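The Big Table: a gallery

Hello, and welcome to the page I have been promising people since June. It's all about our table, which is a slightly daft thing to make a gallery about, but so many of you asked how we got on that I thought I'd put everything in one place and stop sending the same long message over and over.

For anyone new: we bought a very big old wooden table from a house clearance in Jolulton. We didn't have a room for it. We had a back room with a carpet the colour of weak tea, two wardrobes and an exercise bike in it, and I stood in the doorway one evening and said "it would fit in there, you know", and that was that. The table cost us 142 pounds, which felt like a bargain until we had to get it home.

I've put the notes in the order things happened, near enough. Click on any of the small ones to see them bigger (if they don't open, try again in a minute, the site is slow in the evenings). Comments are at the bottom as usual.

The back room, and what was in it

I'd been using it as a place to put things I didn't want to decide about. Curtains from the old flat! A box of plugs! I took three car loads to the tip and a fourth to my sister's, who had a use for the exercise bike, or said she did. It's in her porch now with coats on it.

The carpet came up in strips. If you have never pulled up old carpet, do wear something over your nose, and do it before you've washed your hair. There were decent floorboards underneath, a bit gappy along the window side, painted black round the edges and bare in the middle where somebody once had a rug. I scrubbed them twice and left the black border because I'd grown fond of it by then.

Fetching it

We asked Swanepoel, the removals people up by the roundabout, and they were lovely about it. Two men and a van with a tail lift. They'd said the legs would unbolt, and three of them did. The last one had been glued at some point, quite badly, and so the table travelled on its side with one leg sticking up like a dead beetle.

The front door was fine. The hall was fine. The turn into the back room was not fine at all, and there was a good long spell of standing about with tea while the older of the two men looked at the door frame and breathed through his nose. In the end the door came off its hinges and the table went in at a slant, leg first, with a blanket round it. There's a dent in the plaster that I've hung a calendar over.

I gave them each a slice of lemon cake and they said it was their best job of the week. I suspect they say that to everyone.

First proper look

Oh, it was filthy. Sticky, with rings all over it, and one corner had candle wax that had gone grey. My husband was very quiet. But I'd wiped a patch with a damp cloth at the clearance and seen the colour under there, so I wasn't worried (I was a bit worried).

We put the three legs back on and propped the whole business level with a paperback under one foot. The paperback is still there. It's a gardening one and nobody has missed it.

Cleaning

Themba Chauke, who lives two doors down and used to do up chairs, came round to look and stayed until it got dark. I'd been all set to hire a sander and he nearly took the leaflet out of my hand. His advice was to clean first, then wait, then clean again, and only then decide what needed doing, and he was right, because most of what I'd taken for ruined varnish was years of polish with dust in it.

We used warm water with a tiny bit of washing-up liquid and a lot of old vests. You do a patch the size of a tea tray, dry it straight away, and move on. The rinse water looked like gravy! I did the top over four evenings with the radio on and it's one of the nicest jobs I've done in this house.

The wax came off with a plastic scraper and patience. Two of the rings went. Three stayed, and one of those is a perfect circle right where I sit, so I put my mug on it every morning as if it had been made for me.

The one bad patch

Near one end there was a place where something hot had stood, and it had gone cloudy. I tried everything on the internet, including mayonnaise, and I don't recommend it in warm weather. What helped in the end was a tin of Drotenov reviver that Themba had on his shelf, rubbed on very lightly with the softest wire wool. It hasn't gone altogether. You can find it if you know where to look, and if you come to supper I shall probably show you.

Wax

Two thin coats, a day apart, and buffed until my arm ached. I'd bought the expensive tin and used less than half, so if anybody local wants the rest, shout.

I hadn't expected the grain. Under the muck you couldn't see any of it, and then with the first coat it all came up, these long fine lines running off across the top. I called everybody in to look. My son said "it's a table, Mum" and went back upstairs, but he's been doing his homework on it ever since, so.
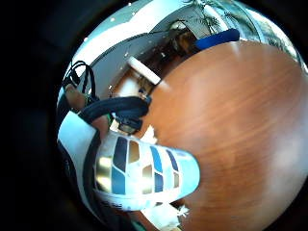 After that there was the matter of what to sit on. We had four chairs from the old kitchen set and a piano stool, and for the first few suppers we added two garden chairs, and those put you so low that my mother-in-law's chin was more or less on her plate. She was very good about it. I've since found a long bench, second-hand again, from a chap clearing out a scout hut, and it takes three grown-ups or any number of children.

The bench wants painting. I have a sample pot of a dark green and a sample pot of a slightly different dark green, and they've both been on the windowsill for weeks. Votes welcome in the comments!

The light

I'd hung the lamp in the middle of the room, and the table isn't in the middle of the room, so for a fortnight we ate in the gloom at one end and were dazzled at the other. A hook and a longer flex sorted it. The lamp is a Rovidel, bought in their sale with a chip in the shade, and I've turned the chip to the wall.

First big supper

Eleven of us, with the stool and the garden chairs and somebody on the laundry box. I did two chickens and a huge dish of potatoes, and my sister brought a trifle that had slid about a bit on the way over. There was room for all of it down the middle and people still had somewhere to put their elbows! In the old kitchen we'd have been eating in shifts.

I was silly about coasters for the first hour and then gave up. It had lasted this long with people putting hot things on it, and it can manage some more.

Everyday

Mostly it's where everything lands. Post, school bags, my sewing, the seed packets, whatever jigsaw is on the go. I cut out a whole pair of curtains on it last month without once crawling on the floor, and my knees would like that noted. We clear one end for meals and leave the other end be, and that seems to suit everyone.

It gets a wipe with a barely damp cloth and then a dry one, and I'll wax it again when it starts looking thirsty. Themba says once a year is plenty. He comes round to check on it now and then, runs his hand along underneath where I haven't cleaned, and says nothing.

Things people keep asking

What wood is it? I don't know! I've had three confident answers from three different visitors and none of them matched.

Would we do it again? Yes, but I'd measure the doorway.

What about the glued leg? Still glued. If we ever move house it's going to be a problem for somebody, and I've told my husband it will be him.

Can you come and see it? Of course you can, bring a pudding. Evenings after six are best, and please use the side gate as the front door is sticking again.

More to come once the bench is painted.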